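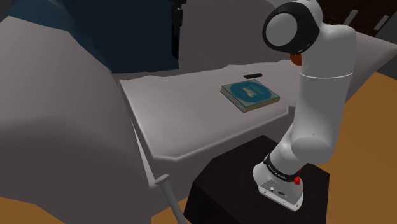
Biltero -- miembro, área de simulación

Estoy evaluando una política entrenada solo en simulación con tres vistas: dos externas y la de muñeca. Con 1,042 episodios de ajuste, el rendimiento cae cuando hay varios objetos sobre el asiento del sofá. ¿Tiene sentido ponderar las vistas por separado o basta con concatenar las características?

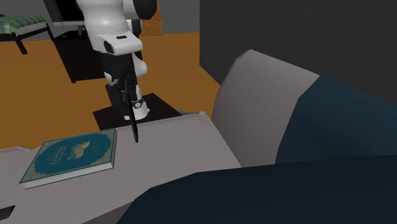 Vista externa 2: libro sobre el asiento, pinza sin carga.

Etiquetas: robótica > manipulación > sim-to-real

Guthrie
Concatenar suele bastar. Revisa la calibración.

Girnora
Depende de lo que aporte cada vista. De cerca, una superficie lisa y sin textura puede ocupar casi toda la imagen de muñeca, y el codificador apenas tiene dónde apoyarse.

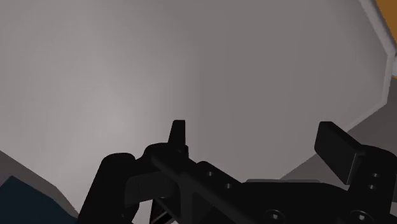 Vista próxima a la pinza: superficie gris sin marcas.

En mi caso apliqué enmascaramiento aleatorio por vista durante el entrenamiento -- una máscara por episodio, no por paso -- y evalué 111 episodios con semillas fijas. Completó 58 con concatenación simple y bastantes más con enmascaramiento. Publica el desglose por vista antes de tocar la arquitectura.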